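KETNESS OPENS ITS CHORE TRIALS TO SHOPKEEPERS

Melton, October – I'm Lorna Castillo, and I run the trials at Ketness. I get asked the same thing at every family dinner: can a robot do the chores yet? So I'm putting our answer in a press release, and my mother can read it too!

Some of them, slowly. Our Ketgate arm can take small jars and tubs from a wire shelf and put them back, and it's pretty good when they stand apart. Lay one on its side next to another (every pantry I've ever opened looks like that) and it gets fussy. Clear plastic is the worst – the arm's cameras see the wall right through it. Laundry we've parked until spring. Dishes, please don't ask.

We've logged 2000 picks since March, and our trial partner, the Calimlim grocery, wants to know when it can have one for restocking. Not this year, I'm afraid. Reynaldo Tan, who stocks those shelves now, beats us on speed every single time, and he does it while talking to customers.

What we can offer is a look. From November the workshop is open to shop owners every afternoon until 18:30, with room for 31 people at a time. Bring your own awkward containers, the odder the better – we'll put them on the rack and let the arm have a go.

To book a place, write to Eduardo Castillo at the Ketness front desk.

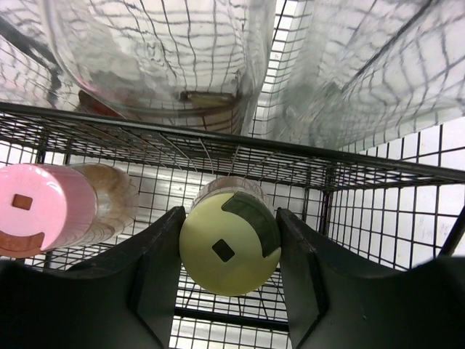 Venla Toivonen would settle for a machine that puts things back where it found them, and says she'd wait all day for it if she never had to straighten a shelf again.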